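From: Malsha Jayawardena
To: distribution-list
Date: 7 April 2024
Subject: Re: Zurnon rate loading for August

Nestor Calimlim wrote:
> The August rates for the Fahmy property went out on Friday, but two
> of our agents still see the old half-board supplement. Is the fault
> in the Zolteo feed or at our end? We have 27 rooms on allotment and
> I would like this closed before the release date.

Nestor,

The fault is at our end. Zolteo sent the full file, 3,552 rate lines, and the import stopped at line 1,000 because the batch limit had been put back to its default. The half-board lines for Fahmy come later in the file, so they kept last season's values. Room-only rates were loaded correctly.

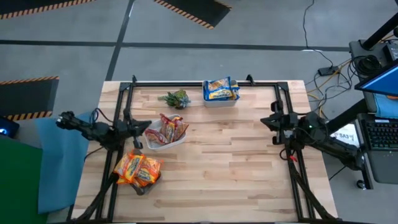
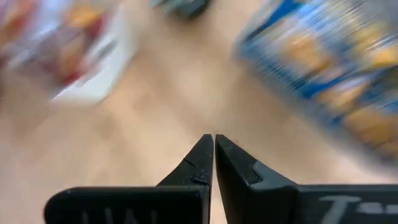 Tabletop and gripper fingers

I have raised the limit and queued the file again for tonight. Please do not edit the supplement by hand in the meantime — manual entries are locked against the feed and would have to be released one by one.

Bookings already made at the old supplement stand as confirmed. Jatance has agreed to this for the Zurnon hotels, and the difference goes on the monthly statement under code 2.

The allotment is not affected. Child reductions are held in a separate table and I have not checked them yet. If your agents see anything odd there, send me the booking reference and the board code.

Malsha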